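Visit report: Flendeo packaging plant and training room, Mikau site

Our group was received at the Mikau site in March by Idun Solheim, who runs the secondary packaging department. The visit covered the packing hall, the training room on the floor above it, and a short session with the shift leads. Entry was by the north gate. Safety shoes were issued at reception.

The packing hall handles display boxes for small cosmetics. Two of the four lines are automated as far as the case sealer. On the other two, people still place the boxes by hand, and these are the lines Flendeo intends to change next. Current output on a manual line is 900 boxes per hour with a full crew. The automated lines are slower at the start of a shift and overtake the manual ones once the magazine feeders have been adjusted.

Ms. Solheim was direct about staffing. The department had 166 people before the first automated line was installed. No one was dismissed, but vacancies on the night shift were left open and the packer grade was merged with the machine-minder grade. The merged grade pays slightly more and requires a 40-hour course, half of it held in the training room.

The training room is where new handling tasks are worked out before anything is built downstairs. Operators guide a gripper by hand through the motions of the task, and the recordings are used to program the cell. Clear boxes are considered the difficult case, as the walls give a vision system little to detect apart from edges and reflections.

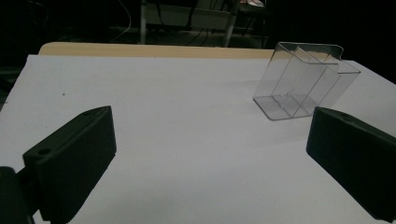
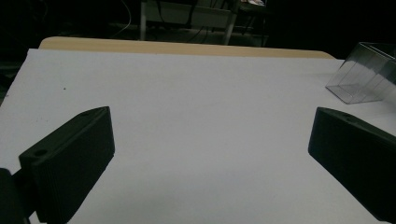 Clear box on the white work surface, gripper fingers open.

Ayuba Ackah, a former line packer, now spends two days a week on this work. He told us the motion he had to unlearn was the wrist turn packers use to square a box against its neighbor. It is quick for a person and awkward for a two-finger gripper, so the approach is made straight and the squaring is left to a fixed guide. He is on the same pay grade as before and has asked for this to be reviewed.

Valquíria Rocha, lead on the early shift, raised a different matter. On the manual lines, damaged boxes are pulled out by whoever notices them. On the automated lines the reject station does this, and the operator sees the defect only if the counter is checked. Her crew now logs rejects at each break. The log is on paper and is typed into the system at the end of the shift, a duplication she expects to continue until the Astomura software is updated.

Physical strain was discussed briefly. Reports of wrist and shoulder complaints have fallen on the automated lines. Complaints about standing still have increased, and anti-fatigue mats have been ordered. The noise level next to the case sealer requires ear protection, which makes conversation between neighboring stations impractical.

The next line is planned for a batch size of 3000 boxes. Smaller orders will remain manual. We asked for the changeover times on the automated lines, and Ms. Solheim agreed to send them to Sebastião Sampaio, who will circulate them with the travel expense forms.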